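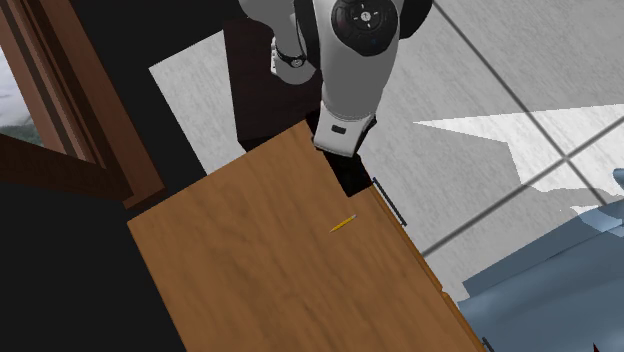

The second marker asked us to begin with what went wrong, on the grounds that our interim report had spent four pages on the simulator and half a page on the results. We have followed that advice. The interim report is still on the course page for anyone who wants the set-up in full.

What went wrong

Our project asked whether a policy trained only in simulation gets better at picking up thin objects from a desk when the lighting and the viewpoint are changed between episodes. We expected the answer to be yes, and in the end it was, but our first set of results said the opposite. The policy trained with varied lighting did worse than the one trained under a single fixed light, and it did worse on every type of object.

We lost most of two weeks to this. The fault was in our own reset script. When the light was moved, the script also reloaded the desk, and the reloaded desk had a collision surface slightly higher than the visible one. A pencil dropped on it settled just above the wood. The gripper learned to close too high, and in the test rooms, where the surface was right, it closed on nothing. We found it by lowering the virtual camera until it was level with the desktop and looking along it.

After the fix we threw away all the earlier episodes and collected them again.

Set-up

The rooms come from the Oteo set, which was made for navigation work and has furniture, windows and floors with reasonable materials. We added a single arm with a two-finger gripper and controlled it through Cesora, the planning library the department already uses. The arm is placed close to the desk so that it can reach most of the top without the base moving. In some rooms this means it works over a corner or a back edge, and these turned out to be the hardest positions.

The objects were a pencil, a ruler, a spoon and a folded card. Only one was on the desk at a time. All four lie low on the surface, so a small error in height matters more than it would with a cup or a box. The pencil was the one we used while developing the method, and we should say that this may have favoured it slightly in the settings we chose.

Each training set had 2,000 episodes. An episode began with the object dropped at a random place and angle on the desktop and ended when the gripper had lifted it clear and held it, or when 60 seconds of simulated time had passed. Episodes where the object rolled off the desk during the drop were discarded before the arm moved.

The policy saw one colour image per step and the joint positions. It had no depth image. We tried adding depth in the first month and took it out again, because the simulated depth was so clean that the policy ignored the colour image almost completely.

What was varied

We compared four training sets:

Set A: fixed light, fixed viewpoint.
Set B: varied light, fixed viewpoint.
Set C: fixed light, varied viewpoint.
Set D: both varied.

For light, we changed the direction and strength of the sun coming through the windows. This changes more than the brightness. Bright patches move across the floor and sometimes on to the desk, and the shadow of the arm falls in a different place. For viewpoint, we moved the camera between a steep view from above and a lower view from the side, always keeping the desktop in sight.

Testing was done in 11 rooms that did not appear in any training set, with both light and viewpoint varied. Every policy was tested on the same starting positions.

Results

Set D gave the best policy in all of the test rooms. Set C came second overall and Set B third. Set A was last, and its failures were nearly all of one kind: the gripper moved to a place where the object would have been if the camera had been in its training position.

The difference between B and A was smaller than we had expected. Moving the light helped mainly on desks with a strong wood grain, where a pencil lying in the same direction as the grain was often missed by the Set A policy. On plain desks it made very little difference.

Viewpoint mattered more for the ruler and the card than for the pencil and the spoon. We think this is because the flat objects almost vanish in the low views, so a policy that has never seen them from there has little to go on. We did not test this separately.

Attempts near an edge of the desk were worse for every policy, including D. We watched 31 of the failed edge attempts from Set D one by one. The most common problem was a finger touching the desk edge on the way down, which tilted the wrist just enough to miss. This is a planning problem and no amount of changed lighting would cure it.

Limits

Everything reported here is in simulation. We had a bench booked in the Skeltton lab in August to try the Set D policy on a real arm, but the repeat collection took up that time and we gave the booking back. We cannot say how much of the improvement would carry over.

We trained each policy once. The Pappas cluster was shared with three other projects, and repeating all four sets with new random seeds would have gone past our allowance. The gap between D and the rest is wide, but the gap between B and A could be smaller or larger on a second run.

The corrected reset script is in the project folder, together with a short check that compares the visible and collision surfaces of every desk before collection starts. Anyone reusing the rooms should run the check first. Two desks still fail it and are listed in the notes file.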